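Accueil Actualités Métiers Dossiers Contact

Accueil > Métiers > Transmission mécanique > Entretiens

« Un accouplement qui chante, c'est un alignement qui pleure »

J'avais rendez-vous à 8 heures chez Tolside, et j'y suis arrivée avec un quart d'heure de retard parce que j'avais raté la sortie de la zone industrielle (deux fois, oui). Mon interlocuteur, responsable de l'atelier accouplements, m'attendait avec un café déjà servi et une chaussure de sécurité pour chaque pied, pointure 42, alors que je fais du 38. On a donc beaucoup discuté assis !

Je voulais lui parler d'un sujet qui revient souvent dans vos courriers : les accouplements élastiques, ceux qu'on glisse entre le moteur et la pompe et qu'on oublie ensuite. « On les oublie, et c'est plutôt bon signe, me dit-il. Mais quand on m'appelle, c'est que l'élastomère est parti en miettes sous le carter. »

Il fait ce métier depuis 17 ans. Au début, il changeait l'étoile, remontait, et repartait. « Je revenais trois mois plus tard pour la même panne. Un ancien m'a demandé si j'avais regardé les pattes du moteur. Il y en avait une qui ne portait pas. » Depuis, il commence toujours par là - cales, boulons, châssis - et il ne sort le laser qu'après.

Je lui demande si la règle et le jeu de cales suffisent encore. Il grimace un peu. « Sur un petit convoyeur lent, je ne vais pas vous dire non. À 2 000 tours par minute, je veux une vraie mesure, et je la veux machine chaude aussi. » 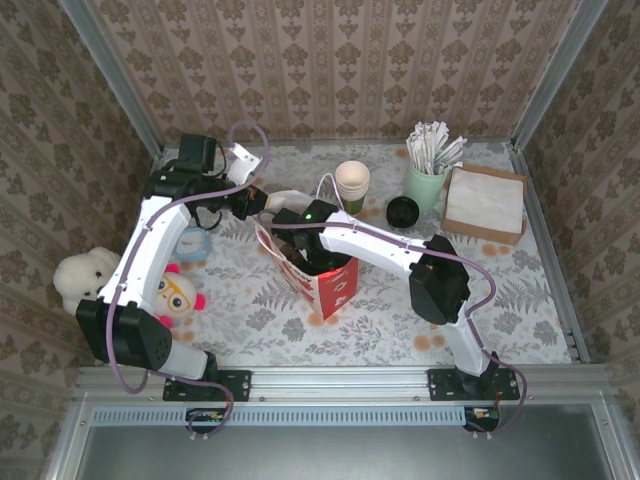 Temps de lecture : 2 min

On en vient au choix du modèle, et là il devient intarissable. Sa maison fabrique la gamme Mosutero, des moyeux en acier avec une étoile en polyuréthane, en deux duretés. Tout le monde, paraît-il, demande la plus dure. « Les gens pensent que dur veut dire solide. Sauf que la plus souple encaisse mieux les à-coups, et sur un concasseur, des à-coups, vous en avez toute la journée. »

Et l'alésage ? J'avoue que je n'avais pas prévu d'en parler, mais il y tenait. Il reçoit encore des commandes sans tolérance, avec juste un diamètre griffonné et une rainure dessinée à la main. « Je rappelle systématiquement. Je préfère passer pour un casse-pieds que livrer un moyeu qui flotte sur l'arbre. »

Avant de partir, je lui ai demandé ce qu'il aimerait voir changer. Il a réfléchi un moment, puis il a parlé des carters : trop de machines où il faut démonter la moitié du capotage pour apercevoir l'étoile. Une petite trappe de visite, et le contrôle se ferait à chaque arrêt. Il en dessine une en ce moment pour le groupe de pompage Brolero, livraison prévue en septembre. J'ai promis de revenir la voir, avec mes propres chaussures cette fois.

Commentaires

Sarantis : Pour la patte qui ne porte pas, un comparateur sur le pied pendant qu'on desserre et c'est réglé. Dommage de ne pas en avoir parlé.

maintenance_59 : Entièrement d'accord sur les carters, chez nous il y a 2 capots à enlever et 12 vis.

Lectrice de l'Ain : Merci pour l'article ! Il dit quoi des étoiles en contact avec de l'huile ? Les nôtres gonflent.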